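# Skemeddale Parish Hall and Guest Rooms: minutes of the August meeting

Held in the small room, start 1330. Quorum reached. Apologies were received and noted by the clerk.

## 1. Minutes of the last meeting

Agreed as a true record, with one correction. Under item 4, "the Foscombe path" should read "the Foscombe Lane path". The clerk will amend the file copy.

## 2. Matters arising

The noticeboard at the bus shelter has been re-glazed. The lock is stiff and will be oiled.

The letter to the county about the drain at Gosselin Corner went off in good time. A standard acknowledgement has come back with no date for the work. To be chased before the next meeting.

The piano has been tuned. The tuner advised moving it away from the radiator and this has been done.

## 3. Roof over the kitchen

Dresen Roofing have been up to look at the kitchen side. The felt is sound but the flashing along the back wall has lifted and several slates have slipped. Their price for the flashing and slates is £800, including scaffold for one day. A second firm was asked and did not reply.

There was a discussion about waiting until spring. Against this, the damp patch by the extractor has grown and the hall is booked most weekends through the autumn. It was proposed and seconded that the Dresen price be accepted. Carried, with one abstention. 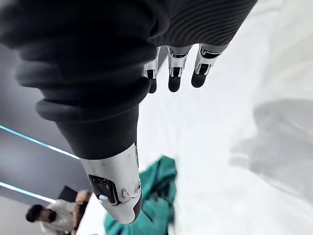 The money is to come from the repairs reserve, which will need topping up from lettings income over the winter. The clerk is to ask Dresen for a start date outside school term, as the playgroup uses the back door.

## 4. Hire charges

The present rates have not changed for 2 years. A paper was circulated setting out what neighbouring halls charge. Foscombe is dearer for evenings and cheaper for children's parties.

It was felt that regular local groups should be kept on the current rate for now. Outside hirers will pay more from January, the new figure to be settled next time once the electricity bill is in. One member asked that the deposit for evening parties be raised to £60. Agreed.

The booking form still shows the old telephone number. A corrected form will be put on the website and the paper copies thrown away.

## 5. Guest rooms

Bookings over the summer were better than last year, mostly walkers on the dale route. Two complaints were received, both about noise from the hall on a Saturday night. It was agreed to print the hall's closing time on the booking confirmation.

Linen is holding up, but the pillowcases are thin and a new set will be bought. The laundry in Gosselin has put up its prices and other quotes will be sought. Members were reminded that the key safe code should be changed after every long stay.
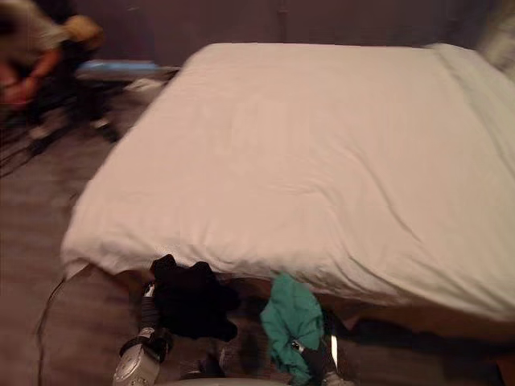 *Bed with white cover, guest rooms.*

## 6. Car park

The white lines have nearly gone at the road end. Repainting was discussed and left until the roof is paid for. The hedge on the left of the entrance is blocking the view of traffic and will be cut back once nesting is over.

## 7. Harvest supper

The usual format. Tickets from the shop. Trestles are to be borrowed from Foscombe again and must go back the next morning, washed down. The raffle licence is in order.

## 8. Any other business

The hot tap in the accessible toilet drips. A washer will be fitted.

A request to store a table tennis table under the stage was refused for lack of room.

Meeting closed. Next meeting in October, same time and place. Items for the agenda to the clerk a week beforehand, please.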